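Tramel: The Cubby and Shelf Tidying Set

Data card and README
Last revised 29 Jun 2020

What this is

Tramel is a collection of short recordings of household things being put away, taken out, and put away again somewhere slightly worse. It covers cubbies, storage boxes, shelf tops and the small flat surfaces where people set things down "for a minute." The release holds 3,138 episodes. Each one follows a single object from the place it was to the place somebody decided it should be.

The name comes from a shelf label in our old storeroom that had lost several letters. We have since lost the shelf.

If you are looking for tidy rooms with matching baskets, there are other collections, and they are very handsome. This one is about the stage before that.

What's in the box

The download unpacks into a top folder and a set of numbered subfolders, one per episode. Inside each subfolder:

video – the recording itself
notes.txt – one or two lines on what was moved
objects.csv – the objects listed for that episode, by their Tramel names
layout.txt – which storage spot was used and how it was stocked at the start

Files are plain text wherever we could manage it. We had a fancier format planned. It was planned for a long time.

The places

Three kinds of storage come up again and again.

Box. Open storage boxes and cubbies, usually viewed from above. These get the mixed loads: reading matter, cups, toys, bottles. Anything put in flat becomes the floor for whatever arrives next, so expect a lot of things standing or lying on books.

Top. Any surface with ornaments already on it. Vases, flowers, and whatever is being threaded between them. The rule on tops is that decorations stay and visitors move, and most of the notes are about how well that went.

Row. Things lined up side by side, as on a bathroom shelf. Short episodes, few surprises. Start here if you want to check that your reader works.

The layout file gives the place type on its first line. A few boxes were filed as rows in the first release because they had been lined up in a row. This has been corrected.

The objects

There are 93 named objects. We chose them by emptying a couple of closets and keeping what nobody wanted back. The list leans toward light, unbreakable and slightly odd, with a few exceptions that we watched nervously.

Names follow what a person would shout across the house. "Gray cup," "yellow book," "the bottle with the grapes." We did try a formal scheme with codes for material and size. After a week everyone was shouting across the house anyway, so we adopted that as the standard.

Some groups worth knowing before you start:

Bottles. Clear ones, with and without labels. They are the most frequently moved objects in the set. Where a bottle is going into a crowded spot, the notes try to say what it was set down next to.

Cups. Counted as cups whichever way up they are. A cup on its side is not logged as a mistake unless the episode was specifically about standing it up.

Books. Mostly picture books, mostly flat. The objects file has no column for the title. We had one, and it filled up with spellings.

Soft toys. Listed under "plush." They take whatever shape the neighbors leave for them, which makes them good company in a full cubby and a nuisance to describe. The notes say where the face is if the face can be found.

Flowers and vases. The vase and what it holds are listed as two objects, even when they travel as one.

A typical box

A mixed load in a curved cream cubby gives a fair idea of the level of order we consider normal. The yellow picture book went in as flooring, the gray cup is having a lie-down on the edge of it, and the plush in the red hat has found a spot by the rim with its eyes closed. An upright bottle has the place in front. Layouts like this are tagged "mixed" and make up the bulk of the box episodes.
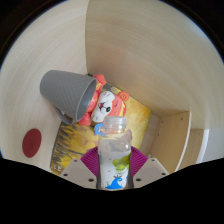
How episodes were set up

1. Pick a place from the list and clear it.

2. Stock it with objects from the crate. We drew slips from a bowl for this. Anyone who put a slip back because they disliked the object had to do the next setup too.

3. Write the layout file before moving anything. Layout files written afterward tend to describe the layout the writer wishes they had started with.

4. Move one object. Stop when it has been let go of and is staying where it was put.

5. Write the notes while you still remember. One line is plenty. Two if something fell.

6. Leave everything where it ended up and use that as the next start, up to 20 episodes in a row. After that, clear the place and draw again.

Step 6 is why some layouts look as if a small storm had come through. They had 19 episodes of careful tidying.

Splits

The Sernow split is for training and holds most of the episodes. The Bae split is for testing. Objects appear in both, but no run of consecutive episodes is shared between them, so a Bae layout was never the leftovers of a Sernow one.

There is also a small folder called Hondetti. It contains episodes that ended somewhere other than the intended place: behind the box, on the floor, or back where they began. We do not recommend it for training. We do recommend it after lunch.

Labels

Every episode has one of these outcome labels:

placed – the object is where the notes say it was going
near – it is close, and a reasonable person would leave it
elsewhere – see Hondetti

"Near" is a judgment call and we will not pretend otherwise. For boxes, near means inside the walls. For tops, near means the object is standing up and so is everything around it. For rows, near means the gap is wrong.

Two people labeled every episode. Where they disagreed, the lower label won. This was quicker than the discussions.

Tops and flowers

Ornament layouts deserve their own warning. A bouquet takes up far more room than its vase does, and it does so up where you are not looking while you steer something past the base. Several notes from these episodes read, in full, "petals."

The usual visitor here is the grape bottle, chosen because its label makes it easy to tell which way it has turned. With the fruit facing you and to the right, the little blue wave sits low on the label and there are two specks to the left that we have agreed to call birds. If your model needs to track rotation, this is the object to begin with. The pale aqua vase is the one most often found behind it. Its faceted sides are handy for judging angle, and its flowers are handy for hiding everything else.
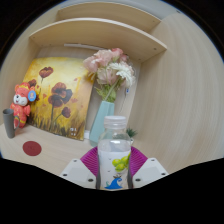

Grape bottle in front of the aqua vase, pink blossoms at the top of the bouquet.

Known problems

Clear bottles are hard to see. We are aware. Their edges pick up whatever is behind them, and against a busy background a bottle without a label is mostly a rumor. If this is a problem for you, filter on "labeled" in the objects file.

Dark corners. Deep boxes lose their corners in a lot of the recordings. Objects back there may be listed in the layout and never seen. They were there. We have since taken them out.

The word "behind." Early notes use it to mean behind the box and also behind another object in the box. From November onward we wrote "outside, behind" for the first one. Older notes have been fixed where we could tell which was meant.

Duplicate cups. Two cups in the list share the name "gray cup" because they belonged to the same set and then stopped being distinguishable. The file says "gray cup" for both. So did we.

Left and right. Always from the viewer's side. The plush toys have their own left and right and these have been ignored.

What it's good for

People have used Tramel for spotting objects in cluttered storage, for guessing what is underneath something else, and for predicting where a thing will end up once it is let go. It also works for teaching. The notes are short, the objects are familiar, and students quickly form opinions about where the cup should have gone.

It is a poor source for anything about heavy furniture, food, or clothes. Nothing in the list weighs much and nothing needs folding. It also says very little about how real households store things over months, unless your household redraws its shelves from a bowl.

Getting started

Unpack the archive. Open a row episode first and check that the notes match what moves. Then try a box. Save the tops until you are feeling patient.

The objects file uses commas, and so do a few of the names. Those names are in quotation marks. If you get 94 objects, you have split "bear, the small one" in half.

Reporting mistakes

Send the episode number and what you think is wrong. "The book is not yellow" is a useful report. "This is not how I would arrange it" has been received, more than once, and is filed with the others.

Corrections go into the next release with a line in the change list. We do not rename objects between releases, even when the name has become embarrassing, so code that worked before should go on working.

License and credit

Free to use for research and teaching. Please name the collection as Tramel and say which split you used. If you re-label episodes, keep our labels in a separate column so the two sets can be compared.

Changes in this release

Boxes filed as rows moved back to boxes.
"Behind" cleaned up in older notes.
Missing layout files restored for the flower tops.
One vase renamed from "vase" to "aqua vase" after the arrival of a second vase. This broke the promise in the section above and will be the last time.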